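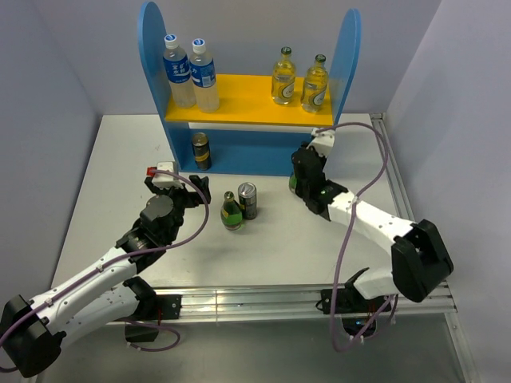

### 4.2 Shelf restocking with two arms

The second task asks the robot to sort drinks between a small shelf and the open table. It was chosen over the block tasks of Section 4.1 for two reasons. The containers differ in shape and in what they are made of, and the two arms have to work close to each other around a fixed piece of furniture. Both arms are mounted on one aluminum rail along the front edge of the table, as shown in Figure 3, and each carries a parallel gripper.

**Figure 3.** The shelf task. Two clear plastic water bottles and two small glass bottles stand on the yellow board, with one can in the compartment below. A green glass bottle and a second can are on the table in front, next to the left gripper. The right gripper is at the front right corner of the shelf.

At the start of each trial the controller is given a target layout, in which every container is assigned either to the upper board, to the lower compartment or to the table. It is not told which arm to use. We compare two ways of making that choice. In the first, which we call the fixed split, the workspace is divided down the middle and each arm handles whatever lies on its own side. In the second, the Trotach planner scores each possible pairing of arm and container by reach, by wrist angle at the grasp and by the space left for the other arm, and takes the best pairing before every move.

Each method was run for 100 trials. The containers were put back by hand between trials, following a printed list of 14 layouts drawn up before testing began, and the order of the list was shuffled for each method. A trial was stopped and marked as failed if a container fell, if the arms came within 40 mm of one another, or if the same grasp was tried more than 5 times. We did not remove any trials from the results.

The fixed split did well when the containers were spread evenly and badly when they were close together near the middle of the table. In those layouts one arm often had to reach past a neighbouring container, and most of the failures were falls caused by the side of a finger touching something it was not meant to hold. The Trotach planner had fewer falls. It was slower - the arms waited for each other more often - and in a few layouts it changed its choice of arm several times before moving at all.

The lower compartment was hard for both methods. It is open at the front but closed at the back and covered by the board, so a gripper pointing straight down cannot enter it. The arm has to tilt the wrist and come in low over the table, which leaves little room for anything standing in front. When the target layout placed a container directly before the opening, the planner usually dealt with the compartment first. This order was not written into the scoring and seems to follow from the term for free space.

Clear plastic also gave trouble. The depth readings on the water bottles were patchy, and the estimated centre of a bottle could shift between one reading and the next. We kept the same grasp settings for all containers so that the two methods could be compared fairly, although a softer closing force would probably have helped here. The same weakness was present in the earlier Mengal trials, where only one arm was used, and we return to it in Section 5.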